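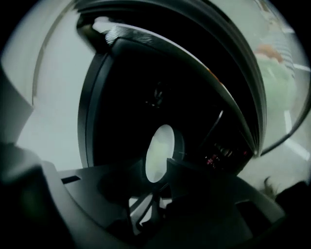
Moving sourdough starter to a cold house, how do I keep it going?

Asked in Baking and Bread
731 views, 2 answers

Hello all! I've been baking sourdough since the spring and I am completely hooked. My starter is called Joris (my niece named him) and until last month he was the happiest thing in the flat. Fed him at breakfast, doubled by lunch, baked the same evening. Lovely.

Then we moved to Kumville, to a stone house with thick walls and a kitchen that faces north, and he's gone to sleep. The kitchen thermometer says 14 degrees most mornings and perhaps 17 once the oven has been on. I feed him the same as ever, half strong white and half wholemeal rye, equal weights of starter, flour and water, and he rises by maybe a third in a whole day. There's a thin grey liquid on top by the time I get to him. My last two loaves were flat as plates and tasted sharp, a bit like vinegar. We ate them as toast with a lot of butter and they were still pretty good, but I want my big holey loaves back!

Things I've tried so far:

Standing the jar on top of the fridge (no warmer than the worktop, modern fridge I suppose)
Using warm water from the tap for feeding
Feeding him twice a day instead of once, which seemed to make him runnier and sadder
Wrapping the jar in a tea towel

Questions. Is he dying? Should I buy one of those heated proofing boxes, or is there a cheaper way? And does the water matter? It's much harder here, the kettle furred up in a fortnight.

I'd love to have him right by Friday as I've got people coming and I have promised bread, but if that's silly please say so.

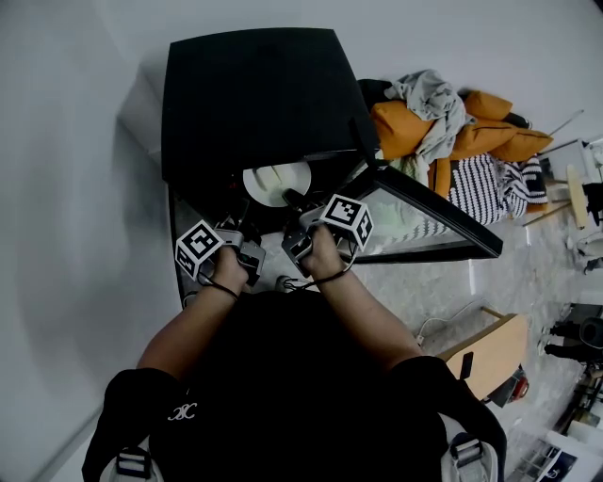
Answer by Segundo Grajales
Member, Baking and Bread · 1304 answers

Oh he's fine! Starters are tough as old boots and Joris is just cold. I'm so glad you kept the flour the same through the move, it makes this much easier to sort out.

At 14 degrees everything in that jar runs at a crawl. The yeast and the bacteria are both still in there, but feeding twice a day when he's only managing a third of a rise means you keep diluting him before he's had a chance to build up numbers. Runnier and sadder is just what I'd expect from that. The grey liquid is hooch. Pour it off or stir it in, either will do. I stir it in if I want a tangier loaf.

My plan for you:

Go back to one feed a day for now, and only feed when he has risen and started to sink again. If that takes a day and a half, let it take a day and a half.

Feed him a bit thicker. Keep 60 g of starter, add 100 g of flour and 80 g of water. A stiffer mix holds its gas better, so you can see what's going on. Put a rubber band round the jar at the starting level.

Find him somewhere at 24 or 25 degrees. My favourite is the oven, switched off, with just the light on and the door shut. Put a thermometer in beside the jar the first time and look after an hour, as some oven lights get hotter than you'd think. If it goes over 30, wedge the door with a wooden spoon. And PLEASE stick a note on the oven knob. I have cooked a starter. It was a black day in our house.

If your oven has no light, use a picnic cool box with a jam jar of hot water in it next to the starter. Change the hot water morning and night. It's a marvellous little thing and costs nothing if you already own the box.

You don't need to buy a proofer for this. I do have one, a folding one, and I love it to bits in January, but I baked for nine years without it.

As for your flat loaves, I'd bet it was the dough as much as the starter. If you're following the timings from your old kitchen, the dough isn't anywhere near ready when you shape it. Four hours of bulk rise in a warm flat could easily be ten or eleven in your kitchen. Watch the dough and forget the clock: you want it domed at the edges, wobbly when you shake the bowl, with bubbles down the sides. A straight-sided glass bowl or a plastic tub helps no end with this.

Actual routine I use in winter, in case it's handy:

9 pm, feed the starter, into the oven with the light on
7 am, mix the dough with water at 32 degrees
Three or four folds over the first two hours
Leave it in the oven (light on again) till it's grown by half or a bit more
Shape, into the basket, into the fridge overnight
Bake straight from the fridge in a very hot lidded pot

Friday is perfectly possible if you start tonight. If he doubles twice in a row, bake with him. If he only does it once, give him another day and make your guests a soda bread, it takes 45 minutes start to finish and people go mad for it.

Comment from the asker: Two days in the oven with the light on and he has DOUBLED. There was starter on the oven shelf. I'm thrilled! Thank you thank you. Knob note is in place.

Comment from Segundo Grajales: Yes Joris!! Bigger jar next time.

Answer by Naveed Mengal
Member · 12 answers

Agree with the above about warmth. On the water, hard water is fine for sourdough, I'm in a very hard area and have had no trouble at all. If yours smells strongly of chlorine leave a jug standing out overnight before you use it. I did try bottled for a month once and couldn't tell the loaves apart.

One thing I'd add is rye. You're on half, I'd go to all rye for two or three feeds to perk him up, then go back to your usual mix. It goes like the clappers on rye. It'll look like wet cement, don't worry.

Also my mum keeps hers in the airing cupboard next to the tank in an old Drirnine coffee tin with the lid just resting on. Smells amazing in there.

Comment from Jadoon: Second the airing cupboard, but put a plate under it. I lost a set of pillowcases in November.

Comment from Naveed Mengal: ha, yes. Plate

Comment from the asker: We've got an airing cupboard! Full of boxes still but I'm going to clear a shelf. Will try the rye at the weekend. Does all rye need more water?

Comment from Naveed Mengal: a splash more, it drinks it up. Go by feel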